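News > Research notes > Manipulation

Teaching order as well as movement: first results from the brush task

April 30, 2020 | By the Sekilov newsletter desk

Reading time: 4 minutes

The manipulation group at Sekilov has finished the first round of work on Rinis, its method for learning two-handed tidying jobs from people. Readers who saw the last issue will remember the question the group set itself. If a person shows a job many times using hand-held grippers, can a robot learn which hand should do what, and when, without anyone writing the rules down?

The short answer so far is yes for small jobs, with some conditions that are set out further on.

Rinis works from demonstrations alone. The person doing the job wears nothing special on the fingers. They hold a gripper in each hand and do the task through the jaws, so everything they manage is something a two-jawed robot could in principle manage too. Each gripper has its own camera, and a third camera looks at the table from head height. The three views are lined up in time and the method learns from all of them together. 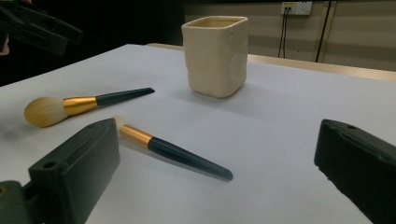 The task chosen for this round was putting makeup brushes into a cup. It was picked after a month of trying other things, mostly blocks and spoons, which were either too easy or too dull to tell two versions of the method apart. A brush has a heavy soft end and a thin hard end, and it has to go into the cup handle first if the bristles are to stay in good shape. The gripper camera gets a close view of what matters at the moment of picking up: a gold ferrule between pale bristles and a dark navy handle is easy to find against a white table, and it gives the method a fixed point from which to work out which way the brush is facing. When two brushes lie at different angles, as they usually did, the method must also settle which to take first. Earlier versions picked one, changed their minds halfway and ended up over the gap between them.

The main change in Rinis is a small extra step before any movement is planned. The method makes a guess at the stage of the job it is in, and keeps to that guess until it has good reason to drop it. In the group's notes this is called the hold. Without the hold, the robot treats every moment as a fresh start. With it, the robot carries on with the brush it has begun on, even if the other one comes more clearly into view.

The hold is learned from the same demonstrations as everything else. Nobody labels the stages by hand. The method looks for points where people slow down or open the jaws, and treats these as likely joins between one stage and the next. Some of the joins it finds make little sense to a person reading them back. One appears in the middle of lifting a brush, where people seem to pause before turning it upright. The group left it in, as taking it out made the results worse.

The round used 2000 demonstrations in all. From these, 300 were kept back and never shown to the method during training, so that there was something fair to measure against. The layout was changed between demonstrations by moving the brushes, the cup or both, and the people giving them were asked to work at their normal pace. They were not told which hand to use.

That last point caused a good deal of discussion. Letting people choose gives natural movement, but it also gives the method two or more right answers to the same layout. One person will reach across with the right hand for a brush on the left, and another will use the nearer hand every time. A method that averages the two learns to reach with both hands at once and do neither job well. The hold helps here too, as the choice of hand is made once at the start of a stage and then left alone.

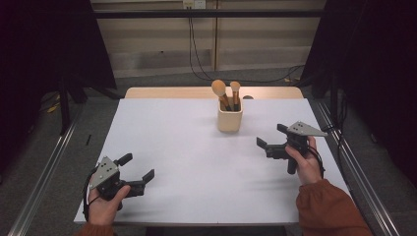

The head-height view turned out to be more useful than expected for this choice. The gripper cameras see very well close up but lose track of the cup as soon as the jaws turn away from it. With the wider view removed, the robot still picked up brushes reliably but often carried them to where the cup had been in some other layout. The group had planned to drop the third camera to save on storage. It will now stay.

Robot trials were run on the Morrison bench, which has two fixed arms and the same jaws as the hand-held tools. Each version of the method was tried on 18 layouts. Rinis with the hold put both brushes in the cup in 14 of them. The failures were of two kinds. In some, a brush touched the rim and tipped away. In the others, the jaws closed too high on the bristles and the brush slid out before it reached the cup. There were no cases of the robot stopping between the two brushes, the fault the hold was meant to cure.

These are small trials and should be read that way. One bench, one kind of object and one cup do not say much about kitchens or workshops. The group also points out that the robot is slower than a person using the hand-held grippers, and that no attempt has been made yet to speed it up.

The demonstrations are stored in the Nakemus format, with the camera views and jaw positions kept together in a single record. Teams elsewhere in Sekilov can ask for read access through the usual form. Please check the notes file before using the earliest records, as the clocks on the two grippers had drifted apart and the correction was added afterwards.

The next round starts in May and will use taller, narrower holders and a mix of brushes and pencils. The group will also test whether the hold learned on brushes is any use on a new object, or whether it has to be learned again from the beginning. A bench session will be open to other teams once the new layouts are ready, and the booking page will be linked from the next issue.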